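Incidencia: cápsulas blandas pegadas entre sí en el bote
Categoría: Conservación y envasado
Estado: resuelta, pendiente de seguimiento

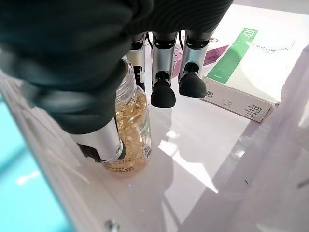 Descripción inicial

El bote es de plástico transparente, con cápsulas blandas de color dorado, de las de aceite de pescado de 1,000 mg que distribuye Melis. Se abrió en julio y se guardaba en el armario alto de la cocina de la oficina de Jarnano, al lado del extractor. Al inclinarlo, las cápsulas no caían una a una. Salía un grupo de cuatro o cinco unidas, o no salía nada y había que golpear la base contra la mano.

No hay olor rancio. El precinto estaba intacto cuando se abrió. La fecha de caducidad queda lejos. El lote se compró en la tienda Prunetti junto con otro bote igual, todavía cerrado, que no da problemas.

Comprobación 1 – temperatura del armario

Se dejó un termómetro dentro durante una tarde, con la puerta cerrada. A las 15:00 marcaba 31 grados y a las 20:00, con la placa en uso, 34. La ficha del proveedor pide menos de 25. El armario bajo, en la pared contraria, se mantuvo en 23 todo el tiempo.

Comprobación 2 – humedad

Se retiró la bolsita desecante y se pesó en la báscula de Flalunberg. Había ganado peso respecto a la del bote cerrado, pero esa báscula no es fiable con cantidades tan pequeñas y el dato se anota solo como indicio. La rosca del cuello tenía restos pegajosos. El tapón giraba hasta el final y aun así quedaba algo de holgura, así que el cierre no era bueno.

Comprobación 3 – cápsulas rotas

Se vació el bote sobre papel de cocina. Contenido: 109 cápsulas. De ellas, 2 tenían la costura abierta y habían manchado a las que tenían al lado. El resto estaban enteras, algo blandas al tacto y sin deformar. Las dos rotas se tiraron, igual que las manchadas que no quedaron limpias al pasarles un papel seco.

Primer intento (no funcionó)

Bote a la nevera, una noche entera. A la mañana siguiente el bloque estaba más duro y las cápsulas seguían unidas. Al sacarlo se formó condensación por fuera y también por dentro del tapón. No repetir.

Segundo intento (funcionó)

1. Extender las cápsulas en una sola capa sobre papel, en una habitación fresca y sin sol directo.
2. Separarlas con los dedos secos, sin tirar de la costura.
3. Limpiar el cuello y la rosca con un paño apenas húmedo y dejar secar del todo.
4. Poner una bolsita desecante nueva.
5. Devolver las cápsulas al bote y cerrar hasta notar el tope.

Con una hora de reposo fue suficiente. No se usó harina, talco ni nada parecido, aunque alguien lo propuso en el hilo anterior.

El tapón se cambió por el de un bote vacío del mismo modelo y la holgura desapareció. También se probó a pasar todo a un tarro de cristal de 700 ml que había en la estantería, pero se descartó: sobraba mucho aire y se perdían la etiqueta y el número de lote.

Respuesta del proveedor

Melis contesta que el apelmazamiento por calor es habitual en cápsulas de gelatina. No cambian el bote si el almacenamiento ha superado la temperatura indicada. Recomiendan desechar el contenido ante olor fuerte o cambio de color. No es el caso.

Situación actual

El bote está en el armario bajo, de pie. Tras unos diez días las cápsulas salen sueltas al inclinarlo. El segundo bote se ha trasladado al mismo sitio sin abrir.

Pendiente: volver a medir la temperatura cuando se encienda la calefacción, el tubo pasa por detrás de ese armario.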